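segmentation thread, bunting branch. cable mask keeps splitting in two wherever the cord crosses itself

bumped the crop to 270, no change. dropped the planner to 30 hz so the mask has time to land - a bit better

veins in the floor are scoring as cable too. 66 false hits in one run, ugh. adding a color prior tonite, pink shoud be easy

Thilini Bandara says skip the prior and track the centerline. maybe. pushing both

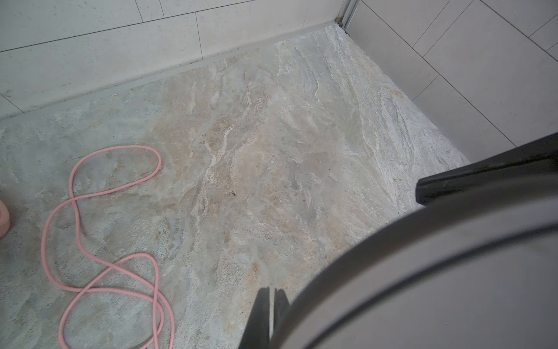

wrist cam, pink cord on the marble pattern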